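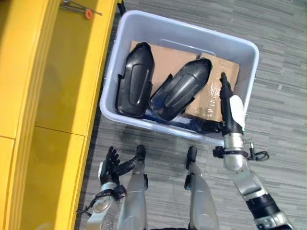
Section 3. Installing the Flenis Rooftop Micro-Turbine

The Flenis is a small vertical-axis wind turbine for flat or low-slope residential roofs. It connects to a Clonum charge controller, which feeds the battery bank. Read this section in full before starting work. Prepare the parts indoors, at floor level, before carrying anything to the roof. A light gray plastic bin with a thick rim, standing on the carpet with a flat sheet of cardboard in the bottom, is a suitable tray for the blades, and slim metal tools can be laid out on top of a nearby cabinet. Do not stack blades without a layer of cardboard or foam between them.

3.1 Before you begin

Check that the roof structure has been approved for the mast load. The mast base and the turbine together weigh 41 kg without ballast.

Check that the shipping carton contains the rotor hub, the blade set, the mast in two sections, the base plate, the output cable and the hardware bag. The Clonum controller ships in a separate carton. Turbines ordered through the Belmonte warehouse are supplied without the output cable, which must be ordered separately as part 822.

CAUTION: Do not install the turbine in wind or rain, or when either is forecast before the work will be finished. The rotor can start turning as soon as the blades are fitted.

3.2 Fitting the blades

1. Place the rotor hub on a padded surface with the shaft pointing up.
2. Short the three output leads together using the supplied jumper. This brakes the generator.
3. Slide the first blade into its slot until the locating pin clicks.
4. Insert both blade bolts and tighten them by hand.
5. Repeat steps 3 and 4 for the remaining blades.
6. Tighten all blade bolts in a crossing pattern to the torque printed on the hub label.
7. Turn the rotor by hand through one full turn. It should move slowly and with even resistance. If it scrapes, loosen the bolts and seat the blades again.

NOTE: Blades are balanced as a set. Do not mix blades from different turbines. The set number is molded into the root of each blade.

3.3 Setting up the mast

1. Position the base plate on the rubber mat supplied with it. Keep the base plate at least 2 m from the roof edge.
2. Load the ballast trays evenly, following the ballast table in Appendix B.
3. Join the mast sections and fit the locking collar.
4. Feed the output cable down through the mast, leaving a drip loop at the exit hole.
5. Lower the turbine onto the mast head and tighten the clamp.

CAUTION: Two people are needed for step 5. Leave the jumper in place until section 3.4 tells you to remove it.

3.4 Connecting the controller

Mount the Clonum controller indoors, on a vertical surface, with clear space above and below for air flow. Connect in the order given. Connecting the turbine before the battery can damage the controller and is not covered by the warranty.

1. Set the battery disconnect to OFF.
2. Connect the battery leads to terminals B+ and B-.
3. Set the battery disconnect to ON. The display shows the battery voltage.
4. Set the controller brake switch to STOP.
5. Remove the jumper from the turbine leads and connect the leads to the terminals marked W. The leads may be connected in any order.
6. Set the brake switch to RUN.

If the display shows code 801, the controller has not recognized the battery voltage. Set the brake switch to STOP and check the battery leads before continuing.

NOTE: Controllers with firmware released before June do not show code 801. On these units the red light flashes.

3.5 First run

Watch the turbine through its first hour of operation in light wind. Slight humming from the mast is normal. Knocking or visible sway is not; set the brake switch to STOP and check the mast clamp and locking collar. Tighten the blade bolts again after the first week.

Pevberg document revision: 16 November 2021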